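Flanbridge Home Notes
Home | Kitchen | Workshop | Floors | Storage | Archive

Foam Floor Mats: Cleaning, Spills and Drinks at Floor Level

Reading time: 6 minutes

By Roscoe Calloway

Closed-cell foam mats are sold for playrooms, workshops and laundry corners. They insulate well and are easy on the knees. Their weak points are the seams, the surface texture and the response to point loads. The notes below cover routine care and the handling of cans and cups on a foam surface.

Choosing a mat

Density matters more than thickness. A thick mat of low density compresses under a chair leg and stays compressed. Press a thumbnail into the surface and let go. On a mat fit for daily use the mark fades while you watch. If it is still sharp when you leave the store, choose another.

Light colors show dirt early, which makes them easier to keep clean. Dark mats hide grit, and grit is what wears the surface. Pale blue and pale gray are good choices for a workroom. Small dropped screws show up well against either.

Laying the floor

Sweep and vacuum the subfloor first. A single grain of gravel will print through a thin tile within a few weeks. Let new tiles lie flat, unjoined, overnight in the room where they will be used. Join them from one corner outward and leave a narrow gap at the walls. Foam expands in summer, and a tight fit in February becomes a ridge by July.

Do not glue tiles to a wood floor. Double-sided tape at the perimeter is enough, and it can be peeled off when the floor underneath has to be washed.

Routine cleaning

Vacuum with the brush head, never the rotating beater. Then wipe with a damp cloth and a cleaning solution.

Solution: 700 ml of lukewarm water, 2 teaspoons of plain dish soap. Mix in a bucket, wring the cloth hard, wipe in one direction. Follow with clean water.

Avoid acetone, bleach and citrus degreasers. Acetone attacks many foams on contact. Citrus cleaners leave a tacky film that collects lint — it can be removed with soap and patience, but it takes several passes.

Twice a year, pull up the tiles and stand them on edge to dry. I use the back hallway at the Pruitt Street house, where there is a draft. Moisture under the foam has no other way out.

Spills

Speed matters at the seams. Liquid on the face of a closed-cell tile stays where it is until wiped. Liquid that reaches a joint runs down the interlocking teeth and spreads underneath.

1. Blot from the outside of the spill toward the center. Do not rub.
2. If the spill has crossed a joint, lift both tiles at once.
3. Wipe the edges and the floor below.
4. For sugary drinks, wipe again with the soap solution. Dried sugar holds the teeth together and tears them at the next lifting.
5. Leave the tiles apart until the edges are dry to the touch.

Cans and cups on foam

A slim can has a small base for its height. On tile or wood it stands well enough. On foam the base sinks slightly, and any unevenness becomes a lean. An empty plastic cup is light and tips at a touch, and the same cup with a little water in it is steadier.

For a can, take hold of the body at mid-height and lift straight up before moving sideways. Dragging catches the bottom rim in the foam and tips the can forward. Keep cups to one side, clear of the path of the can. Set the can down with the full base level, and wait a moment before letting go.
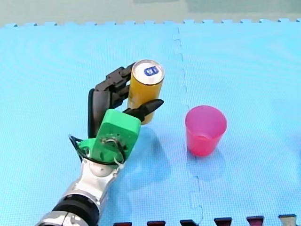
Trays and boards

Where drinks are regularly kept on the floor, use a rigid board. A square of hardboard, 600 mm on a side, spreads the load and gives a level surface. Sand the edges and round the corners so they do not cut into the foam. Seal both faces with two coats of water-based varnish. An unsealed board swells at the first spill.

A rimmed baking sheet also works and contains the liquid. It slides, however. Put a piece of rubber shelf liner under it.

Dents

Shallow dents usually respond to warmth. Lay a damp cloth over the mark and pass a hair dryer over it on the low setting, held well back. Stop as soon as the surface begins to rise. Deep dents are permanent. Swap the tile with one from under a cabinet.

Contact: Flanbridge Home Notes, reader mail | Copyright Flanbridge Home Notes, all rights reserved | Back to top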